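Mugs, the white table and the August kitchen list

The dishwasher on the second floor is back in use. The part came from Stovel in the first week of August and was fitted the same morning. Please go back to loading it from the bottom rack and leave the top rack for glasses and small plates. The short cycle takes 32 minutes. If the cycle light is on, leave the door shut and put your mug in the gray tub beside the sink.

The mug order has also arrived. Zaltance offices now share one order, and this year's total was 400 mugs for all floors. They are dark, with the circular logo in light gray on the side. The handle is large enough for most people to get three fingers through, which was the main complaint about the old white ones. They can go in the dishwasher and the microwave. Prolonged soaking is not a good idea, as the print on the two test mugs started to lift at the lower edge after a weekend in the sink. 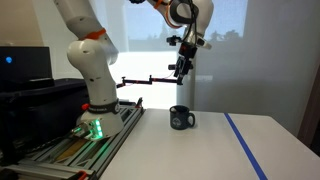 One of the new mugs on the white table.

Each person gets one mug. Collect yours from the supply shelf in room 621 between 9 and 11 in the morning and sign the sheet on the door. If you would like your initials on the base, there is a paint pen in the drawer under the sheet. Let the ink dry overnight before the first wash. Mugs without initials are treated as shared and go back to the kitchen cupboard, handles to the right, no more than two high.

The old mugs will stay in the cupboard until the end of the month. After that, the chipped ones go out and the rest will be boxed for the Strobel building, which is short of cups for its meeting rooms. If one of the old mugs is yours and you want to keep it, take it to your desk before then. The same goes for travel cups and lids. There are a lot of lids and very few cups that match them.

A word about drinks on work tables. The white tabletops mark easily, and coffee rings left overnight have to be scrubbed out with paste, which dulls the surface. Use a coaster or a folded paper towel. Wipe spills right away with plain water and a soft cloth — no kitchen spray, please, it leaves a film. Blue tape on a tabletop stays where it is. If a strip is lifting or torn, report it to us and leave it in place until it can be replaced.

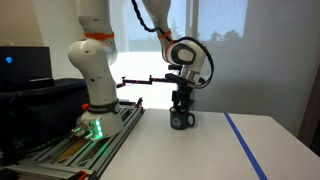 Facilities and Shared Spaces — Zaltance, Second Floor

Window shades: the white shades can be left down during the day. They let in enough light to work by and keep the glare off the monitors. Raise and lower them by the chain only, since pulling on the bottom bar has already bent one in the corridor.

Coffee: we have changed to the Vilta medium roast after the tasting in the kitchen. Beans are in the left cupboard, filters in the drawer below. The last order was for 2000 filters, so please stop bringing them from home. Decaf is in the smaller tin and should be closed after use.

Still needed for the kitchen: a dish rack that fits the small sink, a second bottle brush, and two dish towels to replace the ones that went missing in the move. Requests for anything else can be added to the list on the refrigerator door.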